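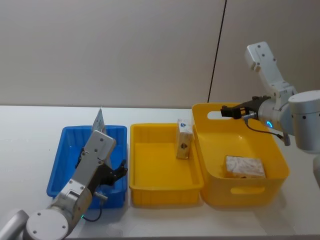 Celar Two-Arm Sorting Cell — care and setup notes

Sold and serviced by Bilyk, Porodthorpe. Page updated 26/12/2021.

The Stamivach brochure calls this cell maintenance-free. We service them, so take that with some salt. It needs less care than most, but it does need care.

Bins. The cell works across three containers in a row: a blue bin, a shallow yellow tray and a deep yellow bin with handle openings. Any bins will do, says the brochure. We disagree. Change the wall height and the arms have to be taught again, or the fingers will find the rim before they find the package.

Fingers. Check them every 400 hours. The maker says 1000, and we have yet to see a set last that long on plastic-wrapped tissue packs. Wipe off the dust, look for play, tighten if needed.

Cables. The cable outside each arm hangs in a loop, and it should. Do not tie it down tight to make it look neat — a wrist that turns against a short cable will pull its plug. Look at the plugs every 80 hours.

Joint screws. Leave them alone unless you have the torque chart. The "quick retune" offered with the February software does nothing for a loose joint, whatever the release notes claim.

Lights. A lit ring on the wrist means the arm has power. It does not tell you the grip is good. Run a test pick from each bin before you trust it with a full shift.

Spare finger sets are in stock. Service visits are booked by cell hours, with the first at 600.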